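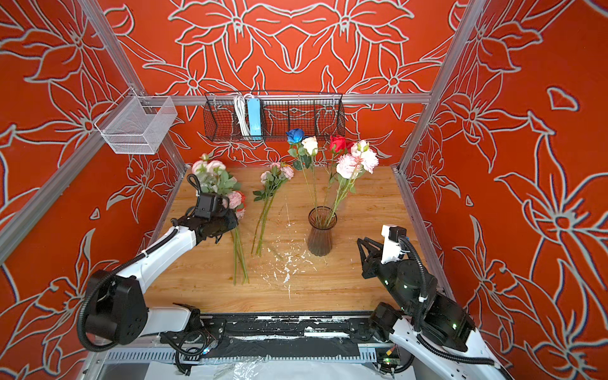
How to Cover a Work Nook in Big, Loud Wallpaper

I papered the corner where I pot plants and wrap parcels in May, and I've been telling everyone to do the same ever since. A small nook is the perfect place for a print you'd be scared to put in a living room! Giant lilies on orange-red, huge curling leaves, whatever makes you grin when you walk past. You need one free weekend, and most of that is waiting for things to dry.

What you'll need

Paste-the-wall paper, one more roll than you think
Ready-mixed paste (I used a tub from Vandden and had plenty left)
A wide brush or small roller
A smoothing brush, a level, a pencil
Snap-off knife with lots of fresh blades
Fine sandpaper, filler, a sponge and a bucket

Step 1: Measure, then measure the pattern

Add up the width of all your walls. Mine came to 68 inches. Divide by the width of the roll and round up to get your number of strips. Now look on the label for the pattern repeat, and add one full repeat to the length of every strip. Large flowers have long repeats and they eat paper, so don't skip this. Check that all the rolls have the same batch number too. My first order from Grirus came in two batches and the reds were just different enough to bug me.

Step 2: Prep the walls

Take everything down, fill the holes, and let the filler dry fully. Sand it flat with 200 grit, wipe off the dust and put on a coat of primer if the wall is bare or very shiny. Dull work, but a strong color shows every bump.

Step 3: Start in the middle of the back wall

Most guides tell you to start in a corner. With a big print I like to center the first strip on the back wall, so the flowers spread out evenly on both sides. Draw a plumb line with your level and trust it over the corner of the room - my corners lean like crazy.

Brush paste on the wall a little wider than the strip. Hang the paper from the top with 2 inches spare, slide it until the pattern sits where you want, and smooth from the center out.

Step 4: Turn the corners

Measure from the last strip to the corner at the top, middle and bottom. Take the biggest number, add half an inch, and cut the strip to that width. Wrap the extra around the corner, then hang the leftover piece on the side wall, overlapping slightly. You lose a sliver of petal and the eye slides right over it.

Step 5: Trim and wipe

Hold a wide scraper against the edge and run the knife along it. Change blades all the time! Wipe paste off the front with a damp sponge before it dries.

Step 6: Hang the storage

Give the paper a couple of days before anything goes near it. Open wire baskets are my favorite here, as the print still shows through the mesh. Hook them over a rail or post if you have one, and you won't have to drill through your flowers.

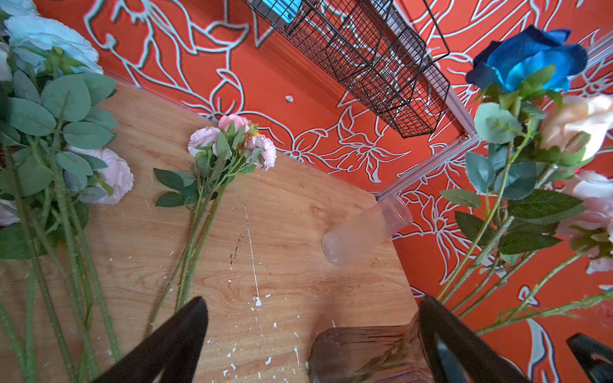 Posted by the Brelano home desk
Filed under: Walls, Weekend projects

A few extras

Keep your offcuts. I line drawers with mine, and a spare piece is a lifesaver when you nick the wall with a chair leg.

If a seam lifts, work a little paste under it with an artist's brush, press it down and wipe. For bubbles, wait overnight first, as plenty of them go flat on their own.

Go easy on everything else in the nook. Plain wood looks lovely next to a hot orange-red, and so does black wire.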